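Workshop Tips: When a Robot Hand Catches on a Drawer Knob

Posted Sep 4, 2021 by Prys Craddock

We had a finger joint go on one of our humanoids in May. It was reaching for a drawer, the fingers closed behind the knob, and the body shifted back before the hand let go. The drawer came out as far as its stop and then something had to give. It was the index finger. The arm kept pulling for 2 seconds after that because the force limit was set for lifting, which is a lot more than a drawer needs.

The notes below came out of that repair. They apply to any robot with a jointed hand that works near furniture.

Before you power up

Walk the cable first. Start at the body and follow it down to the floor and along to wherever it ends. A loop near the feet will get stepped on sooner or later. Leave enough slack for the full reach of the arm, and hang the rest from overhead if you can.

Push and pull on the furniture by hand. A light drawer unit will slide on a smooth floor, and if it slides, the position you taught the robot yesterday is wrong today. We put rubber furniture pads under ours. The Jotby pads held, the thin felt ones did not.

Pull the drawer all the way out and back yourself. If it sticks for you it will stick for the robot. Rub candle wax on the runners, wipe off the extra.

Set the pull limit for the job. We use 45 newtons for drawers now. Ours had been left at 300 from a lifting job.

Check the knob for play. A loose one turns in the fingers and they end up hooked behind it.

Where to park the hand

Stop the hand short of the furniture with the fingers loose and nothing touching. Look at it from the side as well as from the front, because from the front it is hard to judge a small gap. Desk corners are the other thing to watch. The knuckles on ours have two old scrapes from coming up under a desktop edge. 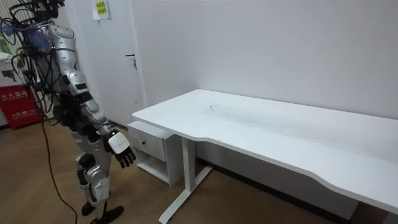 Hand held clear of the desk corner and the drawer unit, fingers loosely curled.

If it gets caught

Hit the stop button. Do not grab the hand. Some robots go limp when the power is cut and some lock up, so find out which kind you have before you need to know. With the limp kind, somebody has to be ready to take the weight, or it should be on a hoist.

Once it is stopped, move the furniture and leave the fingers alone. Unscrewing the knob from inside the drawer takes a minute. Bending a finger back against its gearing can strip it, and then you have two repairs. Mwende Were got our hand free this way with a stubby screwdriver.

Keep your own fingers out of the elbow and knee joints while you do it. They close further than they look like they will.

Afterward

Write down the error code before you restart. Ours showed 284, which the Clitton manual lists only as "joint load." The restart cleared it and we would have lost it.

Move each finger slowly through its range with the arm clear of everything. Listen for clicking. A finger that stops short of the others should be opened up before the robot goes back to work - ours seemed fine for a day and then quit halfway through a grip.

Look over the cables at the shoulder and wrist too. A hard pull on the hand can tug a connector partway out, and that shows up later as a fault that comes and goes.

Spare finger joints took us three weeks to get from Weltine. Order one ahead.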